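Play Food FAQ
Reading time: 2 min

Everything people write to Zaltside about the carrot, the blue plate and the rest of the pretend kitchen, answered in the order we got tired of typing it out. Updated 2023-12-29. 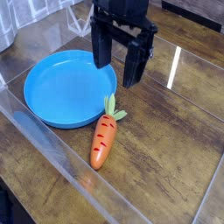
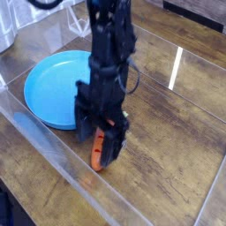

Filed under: Toy Kitchen / Vegetables

Is the carrot edible?
No. It is glossy orange plastic with felt-like leaves. Toddlers will want to check this for themselves, and you should let them get it out of their system while you're watching.

What are the red dashes for?
They are the little ridges a real carrot has, as understood by someone with a paintbrush. They don't mark where to cut. Please don't cut it.

Can I wash it?
Wipe the orange part with a damp cloth and a drop of dish soap. Keep the leaves out of the sink. If they do go in, press them in a towel and leave them flat overnight. They will look a bit like lettuce afterward.

Does the plate come with the carrot?
In the Plusport starter box, yes. That box has 34 pieces, and the plate counts as one of them, which has led to some strongly worded email. The carrot on its own is sold without a plate.

Can the plate go in the microwave?
It's a toy plate. Dinner on it should be pretend too.

Do you have the plate in other colors?
Sky blue only until February. After that we expect green, which we have been expecting for a while.

My child has lost the carrot. Can I buy one carrot?
Yes, single vegetables are under Hviid Spares. Look under the couch first. We have shipped replacement carrots to 102 households, and a good number wrote back to say they now have two.

What age is it for?
Three and up. The Grirkik fruit set has smaller parts and starts at 5.

How should we store it all?
Any bin with a lid. Stack the plates at the bottom and put the vegetables on top, leaves up, or they come out creased. Sorting by food group is optional and won't last the afternoon.

What is your return policy?
You have 90 days. Bite marks count as use.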